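Lidded Storage at Hetport: A Conversation With Zubaida Cheema 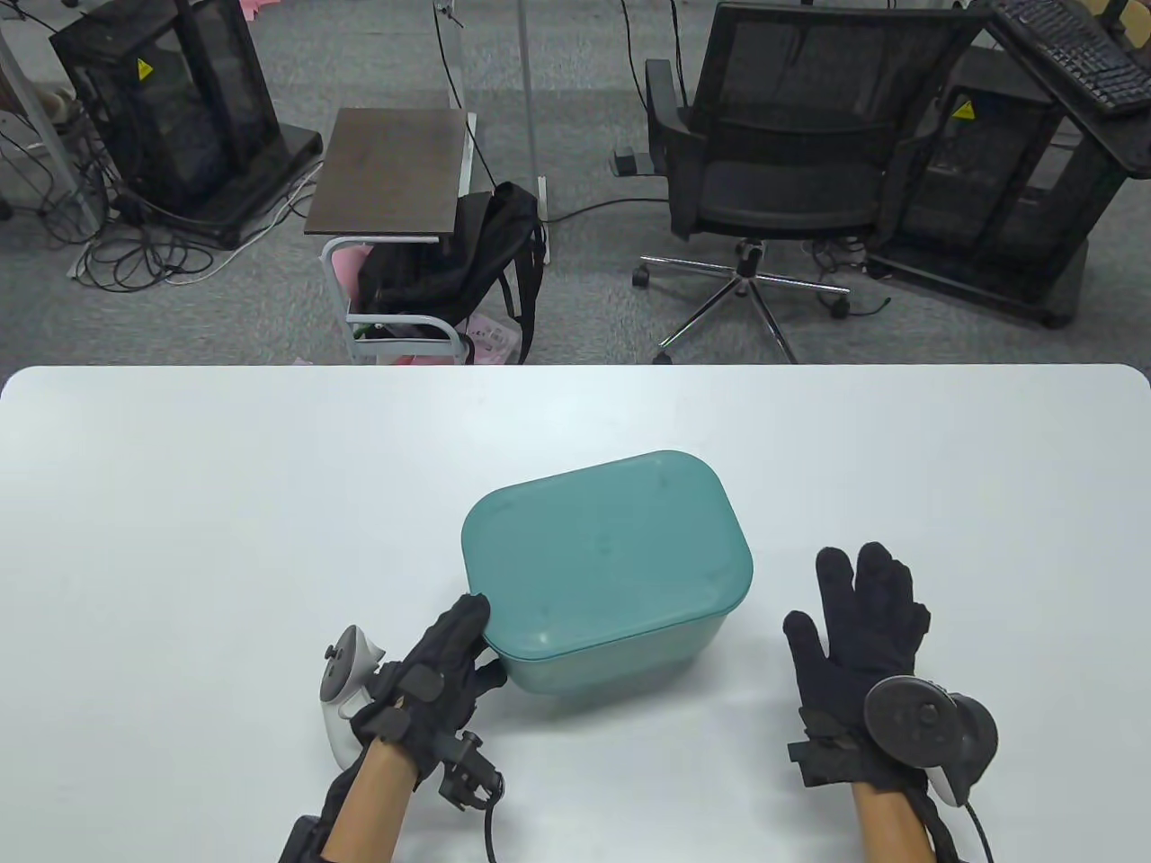

Zubaida Cheema has managed small-parts storage at Hetport for six years. Her department keeps 963 lidded plastic containers in circulation, most of them rectangular with rounded corners. We spoke in November about how she selects them and why she rejects so many.

"The lid fails first," she said. "People look at the walls and the base. The rim takes the load every time somebody opens it."

Her intake check is done by hand on a plain table. One hand holds a corner of the lid down while the other stays free, and the corners are then pressed in turn. A lid that lifts at the opposite corner is set aside. Of the last 800 containers delivered, 108 were sent back to the supplier, Lolmont, nearly all for lid fit.

Tapered sides are a requirement. Empty containers have to nest, and straight walls bind when stacked. The cost is volume at the base, which Cheema accepts. "You lose some space at the bottom. You get it back on the shelf when they're empty."

She prefers a translucent tint to clear plastic. Clear walls show every scuff, and staff tend to retire them early. With a tinted matte wall, light scuffing is ignored, as it should be. Scuffs are not recorded. Cracks at the rim are, along with any whitening of the plastic near a corner.

Color is assigned by department. Teal went to fasteners when the Atallah building was fitted out and has stayed there. Asked whether the scheme would be extended, Cheema said it would not. "Six colors is the limit. Past that, people read the label anyway."

Labels go on the short side, never on the lid. Lids get swapped.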